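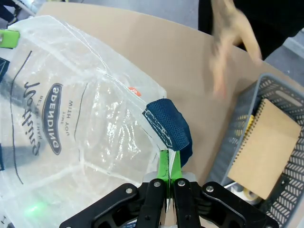 NEWS FROM THE ROBOT ROOM

Home | News | Courses | Visit us | Contact

Filed under: Teaching by Hand

This month the Giltwood group started a new set of lessons for the two-arm table. The subject is bags. We chose them because a soft bag never lies the same way two times, and a robot which learned only with hard boxes has much difficulty with it. The clear plastic gives one more problem, as the light makes bright spots on every fold. The operator tries to pinch the dark mesh part with the green fingers and to keep the grip gentle.

We call one complete try a lesson. Our aim for the bag task is 1105 lessons before the end of December, and we have planned 32 for each working session. The operator moves the arms by remote control with the Cludis handles. Please remember that a slow and calm lesson is more useful to us than a quick one. If you make a mistake, correct it and continue, as the robot should learn the correction also.

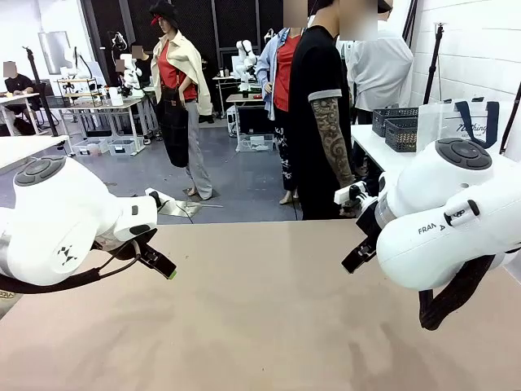 Can a beginner teach the robot?

Anyone who has finished the short Cludis training is welcome to do it. It takes 7 practice lessons, which we do not keep, and after them your lessons are saved together with all the others.

The next open session is on Saturday in the Pridbridge building. It is necessary to reserve your time at the front desk. The first 100 bag lessons are now being checked with the Gajewski viewer, and we will write about the results in the next newsletter.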